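Home | Projects | Reports | Facilities | Contact

Flolley Two-Arm Sorting Cell: Report on the Shared-Zone Fault

Student project report, Department of Engineering, Giltville
Shares: 14 | Comments: 2

1. Purpose of the report

The Flolley project set out to build a two-arm cell that picks up mixed textiles and places them in fabric storage bins. A test of 3,000 cycles was planned for the second half of the project. The test was stopped in October after cycle 816, when one arm entered the space above the bins while the other arm was still working there. The grippers touched. No person was inside the marked area and no injury occurred. One finger pad was replaced.

The report sets out the cause of the fault as far as the group was able to establish it, the changes made, and the matters that remain open.

2. Arrangement of the cell

Both arms can reach the bins, and the group therefore defined a shared zone above them. Only one arm may be in the zone at any time. Before entering, an arm must request the zone from the Grotine controller and wait until it is granted. On leaving, it sends a release message, and the controller may then grant the zone to the other arm.

Each arm also sends its position to the controller at regular intervals. In the original design these positions were recorded in the log and were not used to decide who could enter. The group considered the request and release messages to be sufficient. The risk assessment, which was completed before the second arm was installed, did not examine that decision again.

3. The fault

On the Thursday of the fault, the left arm was placing a cloth when the cloth caught on the rim of a bin. The arm carried out its usual recovery movement: it lifts, opens the gripper slightly, and tries to lower the cloth again. The recovery routine had been written early in the project, when only one arm was in use.

The log shows that the left arm sent its release message at the start of the recovery movement. The controller granted the zone to the right arm, which moved in at normal speed. The operator pressed the stop button on seeing both arms move towards the same bin. The right arm travelled a further 55 mm before coming to rest, by which time contact had been made.

4. Cause

The immediate cause was an error in the order of steps in the recovery routine. The release message was attached to the opening of the gripper, and in ordinary placing the gripper opens last. In recovery it opens while the arm is still low over the bins.

Two further weaknesses were found:

The controller accepted a release without comparing it with the reported position of the arm that sent it.

Position reports could be up to 200 ms old when the controller received them. A simple comparison might therefore have passed an arm that had not yet cleared the zone, or delayed one that had.

The group repeated the error at reduced speed, with the right arm's program changed so that it would halt outside the zone. The early release appeared each time the recovery routine ran. Earlier log entries were then searched. The same early release was found in other cycles, but in those the right arm was busy at the far side of the cell and made no request for the zone.

5. Changes made

The release message has been removed from the gripper command and placed after the arm's final upward movement. The controller now refuses a release unless the reported position is outside the zone, and it discards any report older than the limit set by the group. If no valid report arrives, both arms stop and the operator must restart the cell by hand.

The working speed over the bins has been lowered. The Abugri workshop checked the wiring of the stop circuit at the group's request and found no defect in it. The stopping distance was measured again at the new speed and added to the risk assessment, which has been rewritten for two arms.

6. Matters still open

Cloths continue to catch on bin rims. The bins are soft and their sides can lean inwards after repeated contact, and the recovery routine is still needed. A stiff insert was proposed, but has not been tested. The group also recommends that any routine written for one arm be reviewed line by line before it is used with two.

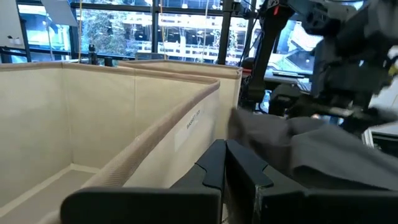

Testing will begin again from the first cycle, as the results recorded under the old release rule cannot fairly be combined with new ones. An operator will remain at the stop button throughout, and the log will be read at the close of each session for any refused release.

Related reports
Gripping soft goods: choice of finger pads
Stop circuits in student-built cells
Abugri workshop: booking and safety rules
Notes on the Grotine controller for new groups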